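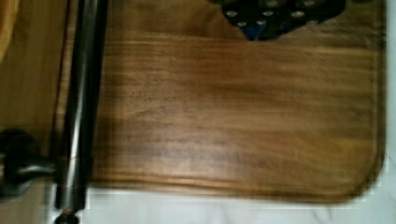

Face grain on a board with a perimeter groove. The grain runs in one direction.

How to Clean, Oil and Store Wooden Cutting Boards on a Working Counter

Published 31 Oct 2024

This guide covers routine care of wooden boards that stay out on the counter between uses. It applies to solid face-grain boards and to end-grain boards in a checkered layout. It does not cover plastic, glass or composite boards.

What you need

Mild dish soap
A soft brush and two lint-free cloths
Food-grade mineral oil, 50 ml per large board
A sanding block with 220 and 3,000 grit paper (the finer grade is optional)
Board wax, if the board has a groove

We used Lykkegaard board oil and Stolis wax. Any food-grade equivalent will do.

Step 1. Clear the area

Move small items off the board and away from its edges. On a counter shared with a toaster, a toaster oven and a bread box, the board usually ends up as overflow space, and crumbs collect under it. Lift the board, wipe the counter, and let the counter dry before putting anything back. Unplug the toaster before emptying the crumb tray. Keep mugs and utensil crocks at the back so the front stays open for the board.
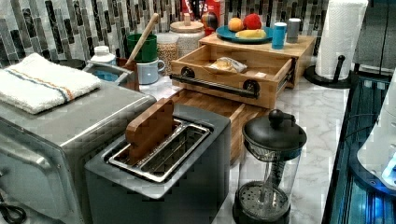
Step 2. Wash

Wet both faces of the board, even if only one is dirty. Wetting one face makes it swell and the board will cup. Brush with soap along the grain. On an end-grain board there is no grain direction to follow, so use small circles. Rinse briefly. Do not soak, and do not use a dishwasher.

Run the brush along the groove twice. Residue settles at the rounded corners, where a flat cloth does not reach.

Step 3. Dry

Towel off the surface water and stand the board on its long edge with air on both sides. Leave it overnight. Keep it away from the side of the toaster oven. Heat from one side has the same effect as water on one side.

If counter space is short, use the drying time to sort what normally sits next to the board. Bread goes back in its drawer, still wrapped, and the drawer gets closed. An open drawer takes up the space the board needs to stand in.
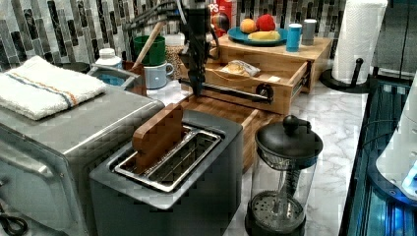 A fruit plate can stay on top of the bread box, provided the top is flat and the plate does not overhang the drawer. Canisters go beside it. Paper towels should be within reach for the next step, as the first coat of oil tends to run.

Step 4. Oil

Pour a small amount in the center and spread it along the grain with a cloth. Cover both faces, all four edges and the groove. Wait 3 hours, then wipe off what has not soaked in. End grain takes more oil and may need a second coat the same day.

Repeat every 28 days. In July, with windows open and the air damp, the interval can be longer. A board that looks pale and chalky is due regardless of the schedule.

Step 5. Wax the groove

Rub a thin line of wax into the groove with a fingertip, then buff. Wax slows liquid from entering the wood where the groove has cut through the surface. Pay attention to the outside corners as well.
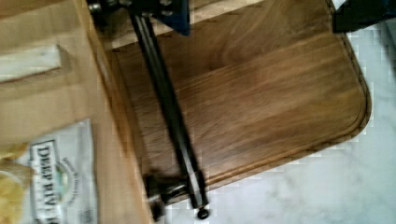
Step 6. Put the board back

Lay it flat on a clean, dry counter. On marble, place thin silicone feet under the corners (the Wiluscombe ones are 3 mm) to leave an air gap. If two boards share the space, store them side by side. Stacked boards trap moisture between the faces.

Troubleshooting

Board rocks on the counter: turn it hollow side down for two days, then check again.
Raised fibers after washing: sand lightly with 220 grit along the grain, wipe, and oil.
Sticky surface: too much oil was left on. Wipe with a dry cloth and leave it standing overnight.
Onion smell: rub with coarse salt and half a lemon, rinse, dry, and oil.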